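Início Arquivo Trabalho Viagens Contacto

Os braços na nossa sala

segunda-feira, 11 de março de 2019

Imprimir | Enviar por e-mail

Já várias pessoas me perguntaram se os robôs da Mollerard vão ficar com o meu emprego. Respondo sempre de maneira diferente, e por isso pensei que seria melhor escrever uma vez com calma. Peço desculpa se uma frase ou outra soa estranha. O português é a minha terceira língua e aprendi-o já adulta, numa sala de pausa, com colegas que falam muito depressa.

Trabalho há sete anos no armazém de devoluções da Mollerard, em Drovville. Recebemos caixas que os clientes mandam para trás, abrimos, vemos o que está dentro e separamos. Parece um trabalho simples. Numa caixa vem um conjunto de cozinha de brincar, na outra vem um estojo, na outra vem tudo misturado com um pente que não é de nenhum dos nossos produtos. No catálogo temos 704 artigos pequenos, e eu conheço quase todos com a mão antes de os conhecer com os olhos.

Num turno bom, a nossa linha fecha 500 caixas. Num turno mau fecha menos, e então vem o quadro na parede com o número a vermelho. Quero dizer isto já no começo, para ficar claro que antes dos robôs também havia pressão. O quadro é mais velho do que eu na empresa.

Em junho do ano passado disseram-nos que a Geagea vinha instalar braços robóticos na sala do fundo, a que era das paletes. Houve uma reunião de vinte minutos. Mostraram um filme com música e depois perguntaram se tínhamos dúvidas, e ninguém levantou a mão. As dúvidas apareceram depois, no autocarro. Eu penso que isso foi um erro da direcção: quando se dá uma notícia destas, as pessoas precisam de uma segunda reunião, alguns dias mais tarde, quando já sabem o que querem perguntar.

As mesas dos braços são pequenas. Põem-se nelas objectos de muitos tipos, e uma pessoa treinada conduz os braços e faz com eles os movimentos que nós fazemos com as mãos: agarrar, levantar, pôr noutro sítio. Cada tentativa fica gravada, e o programa, que se chama Livex, aprende com as gravações. Para cada tarefa nova pedem 100 tentativas boas. As más também se guardam, mas noutra pasta.

Eu fui uma das quatro pessoas que fizeram a formação. Não fui escolhida por ser especial, faltava alguém do turno da tarde. No primeiro dia demorei uma manhã inteira para tirar uma coisa de dentro de um copo. Saí dali com dor nos ombros e com muita admiração pelas minhas próprias mãos, que em casa fizeram a mesma coisa com uma colher e nem precisei de pensar.

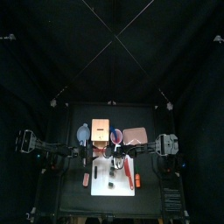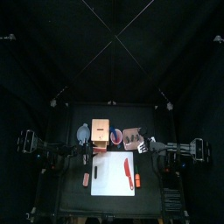
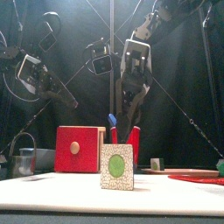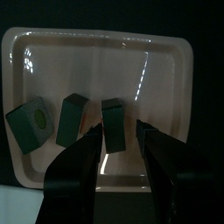
As garras e os objectos de treino. Na última foto, três blocos num tabuleiro, vistos de muito perto.

O que mais me surpreendeu foi a escolha das coisas. Eu esperava ver ali os nossos artigos em filas, todos iguais, e encontrei uma mesa que parece a gaveta de uma casa com crianças. Há uma tábua branca, há uma caixa de madeira com uma ranhura estreita em cima, há um copo com um cabo azul espetado. Um técnico da Geagea explicou-me que a variedade é de propósito, para a máquina não decorar um só objecto. Achei uma boa explicação. Também é assim que nós aprendemos nas devoluções, porque as caixas nunca chegam como no catálogo.

Os blocos pequenos são os mais difíceis para mim. Quando estão muito juntos dentro do tabuleiro, sobra pouco espaço para os dedos da garra, e é preciso decidir por que lado se entra. Com a mão, eu afasto o vizinho com o dedo mindinho. A garra não tem dedo mindinho. Tive de aprender uma maneira mais lenta, com mais respeito pelos cantos, e às vezes paro antes de fechar e recomeço tudo. O tabuleiro claro também faz reflexos, e demorei a habituar-me a eles.

Agora a parte de que queria mesmo falar, que é a das pessoas.

Ninguém foi despedido até hoje. Escrevo "até hoje" com atenção. Dois contratos temporários não foram renovados no outono, e a direcção diz que não teve relação com os braços. Pode ser verdade, o outono foi fraco. Mas os dois lugares continuam vazios e nós fazemos o trabalho deles, e na sala de pausa cada um tira a sua conclusão.

O meu horário mudou. Faço três dias na linha e dois dias nos braços. Nos dias dos braços fico menos tempo de pé e volto para casa com os pés bons, o que para mim é uma alegria muito concreta. Em compensação, canso-me dos olhos e daquela parte do pescoço que liga ao ombro. Pedi uma cadeira melhor em novembro. Veio em fevereiro, com um braço mais alto do que o outro – e não falo de braço de robô.

A linha, entretanto, ficou mais silenciosa. Antes éramos sempre as mesmas pessoas lado a lado e sabíamos a vida umas das outras. Agora, com estes dias trocados, há semanas em que só cumprimento a colega da minha frente à saída. Isto não aparece em nenhum relatório da Geagea, e compreendo que não apareça, mas é a mudança que mais sinto.

Há ainda a questão do dinheiro. Quem ensina o Livex recebe o mesmo que quem abre caixas. Perguntei porquê e disseram-me que é uma "função em avaliação". Procurei a palavra "avaliação" no dicionário para ter a certeza de que não significava mais nada. A minha opinião é esta: se a máquina aprende com o meu jeito de pegar nas coisas, o meu jeito tem valor, e o valor devia chegar ao recibo. Falei disto com a representante dos trabalhadores e ela pôs o assunto na próxima reunião, depois do ponto sobre o estacionamento.

Uma colega mais velha recusou a formação. Disse que não ia ensinar o seu substituto. Durante algum tempo achei que ela exagerava, e continuo a achar que a máquina está muito longe de fazer o que ela faz: ela separa uma caixa misturada enquanto conta a novela, sem olhar. Mas respeito a decisão, e não gostei quando um chefe de turno fez uma graça sobre isso em frente de todos.

Da minha parte, gosto daqueles dois dias. Tenho um pouco de vergonha de o dizer na linha. Gosto quando um movimento sai limpo e eu sei que saiu limpo antes de abrir a garra. Gosto de discutir com os técnicos, que sabem muito de motores e pouco de embalagens. Na semana passada perguntaram-me como é que eu reconheço um estojo com o fecho estragado, e fiquei um bom bocado sem resposta. Puxo o fecho e sinto, foi o que consegui dizer. Um deles escreveu isso no caderno.

Para abril está prometida uma tarefa nova, com panos e sacos moles, que até para nós são aborrecidos. Já pedi para ficar no grupo que a vai ensinar. Também já pedi, por escrito desta vez, que me digam quanto se paga por isso. Quando tiver resposta, ponho aqui.

Publicado em: Trabalho

Imprimir | Enviar por e-mail

Contacto: pelo formulário do blogue | © 2019, textos e fotos da autora | Voltar ao topo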